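The Lunham School of Bookkeeping and Office Practice offers evening and daytime instruction to adults who wish to enter clerical work, return to it after an absence, or put their existing skills on a recognized footing. The School is independent and is governed by a board that meets each January to approve the accounts and the course list for the year.

## Our beginnings

The School grew out of a single evening class held above the Tisov stationery shop on Canal Street. The first students were shop assistants and warehouse clerks whose employers had agreed to release them an hour early. They learned double entry on paper ledgers, and the School still begins with paper. Students in the Foundation Course complete a full set of books by hand before they are given access to accounting software.

The class moved to its present building, the former Cortés seed warehouse, when the upper room could no longer hold the number of people who wished to attend. The loading bay is now the entrance hall. The hoist beam above the second-floor window was kept at the request of the city and has been repainted in its original green.

## What we teach

Instruction is arranged in 3 levels. The Foundation Course covers receipts, invoices, petty cash, bank reconciliation, and the trial balance. The Intermediate Course adds payroll, sales tax, and month-end procedure. The Advanced Course is intended for those who expect to supervise others, and includes budgeting, internal controls, and the preparation of papers for an outside accountant.

Each level lasts one term. Evening classes meet on two evenings a week, and daytime classes meet on three mornings. Students may change from one pattern to the other between levels but not during a term, as the two groups reach the same topics at different times.

Alongside the main courses, the School offers short classes in business letters, filing and records retention, minute taking, and spreadsheet practice. These may be taken separately. The class in business letters is the oldest of them and is still taught from the School's own handbook, now in its seventh edition.

## Our approach to study

The School expects steady work. Exercises are set at every meeting and returned, marked, at the next. A student who misses more than 7 meetings in a term is asked to repeat the level, although the fee for the repeated term is reduced by half.

Study desks are available to enrolled students outside class hours. They may be used for coursework, for private reading, or for the completion of job applications, and students are welcome to bring a hot drink.

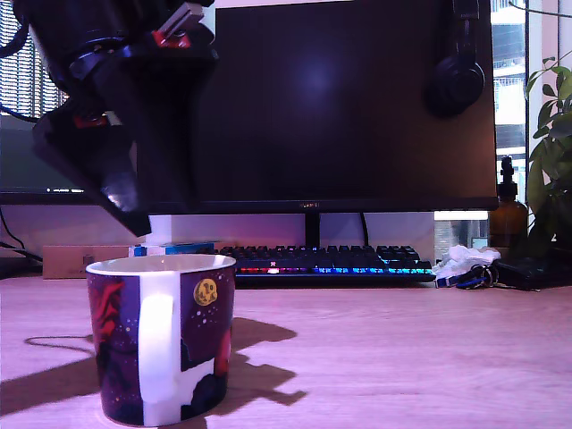
Olumide Lawal writes that the marking was the part of the course he had dreaded and the part he came to value most: "I had been doing reconciliations at work for years and had never once been told why mine took so long. My instructor wrote two lines in the margin of my third exercise, and I have done them her way ever since. I would only ask that the evening group be given the same number of review sessions as the morning group."

The School has acted on that request. Evening students now have a review session before each of the term's tests, held in the hour before the regular class.

## Instructors

All instructors have worked in the field they teach. Several continue to keep books for local businesses during the day and teach in the evening. New instructors observe a full term of classes before taking one of their own, and every instructor is observed once a year by a colleague from another level.

The School does not employ sales staff. Inquiries are answered by the office or by the instructor of the level concerned, and applicants who would be better served elsewhere are told so.

## Fees and assistance

Fees are payable by the term and include all printed materials. A deposit of $100 secures a place and is deducted from the balance. It is refunded in full if the applicant withdraws before the first meeting.

The Ivatano Fund assists students who cannot meet the whole cost. Applications are considered in confidence, and instructors are not informed which of their students receive help. Awards cover tuition only and must be requested afresh for each level.

## Visiting the School

Prospective students may sit in on one class at the level they are considering. Visits are arranged through the office, and visitors are asked to arrive ten minutes before the hour. The main entrance is on the warehouse side of the building. Visitors who need the elevator should use the courtyard door and ring for the office. 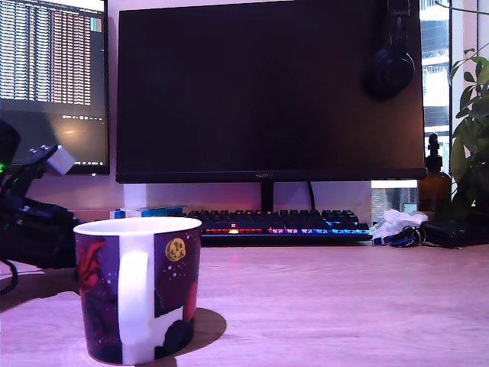
*A mug on one of the desks.*

Street parking is limited in the early evening. The municipal lot behind the library is a short walk away and is free after six o'clock. Bicycles may be left in the covered rack in the courtyard.

## Contact

Written inquiries should be addressed to the Registrar, Lunham School of Bookkeeping and Office Practice, P.O. Box 2088. The office is open on weekdays during term from nine in the morning until the start of the last evening class. Former students who need a copy of a certificate should give the name under which they were enrolled and the level completed.

*Page last reviewed 16 October 2026.*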